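Search this notebook Go

Handover timing, pen and cup task
February 10, 2019

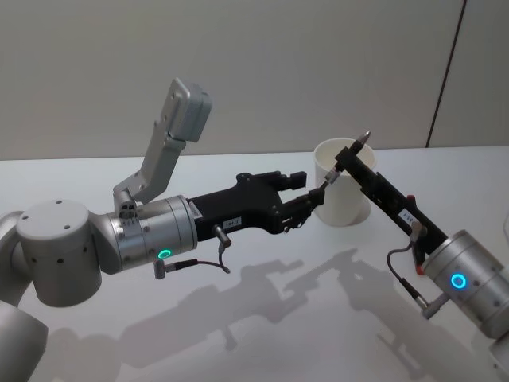 Second go at the Lagman method, which is the grand name we gave in September to letting the receiving arm decide when the other one may let go. The old way was a fixed pause: giver stops, waits, opens, hopes. Forkow ran that version for months and has the floor scratches to show for it.

The set-up is as dull as I could make it. Right arm holds the pen, left arm is meant to take it, pen ends up in the cup. I kept the cup between them on purpose. Without it both arms have all the room in the world and every method looks clever.

Ran 241 handovers under the new rule. A run counts as good if the pen is in the cup at the end and neither arm has tripped its force limit. 10 failed. With the fixed pause, same pen, same start poses, the failures were bad enough that I stopped early and went for tea, so there is no fair comparison yet and I shouldn't write one into the Brorkwood report. (Note to whoever edits the Brorkwood report: please don't write one in either.)

Of the 10:
- most were the taker closing on the clip and deciding it had a firm hold. It had a firm hold of the clip.
- 2 were the tug of war. Taker says mine, giver says not yet, both perfectly polite about it until the force limit goes.
- one I can't explain. The log stops at sample 1940 and picks up again with the pen on the table. Filed under weather.

The tug of war is the interesting one. The release rule looks at the pull along the barrel, and if the taker comes in at a steep angle most of its pull goes sideways, where the rule isn't looking. So the giver hangs on like a toddler with a biscuit. I tried lowering the threshold and got early drops, as anyone could have told me, and as the Prorkon people did tell me, in writing, twice.

Better idea, I think: use the whole force vector and subtract whatever the giver felt just before contact. Half a page of code. It wants a clean zero on the wrist reading, and the zero drifts through the afternoon, so re-zero before each batch and not once after breakfast like I did.

To do
Re-run the fixed pause properly, full batch, no tea.
Turn the pen end for end so the clip is out of the taker's way, then turn it back, since that's cheating.
Log both wrists on the same clock. They still disagree and I've been lining them up by eye.
Try a fatter pen.

Filed under: Two-arm work, Handover, Things that drop
3 comments | 2 shares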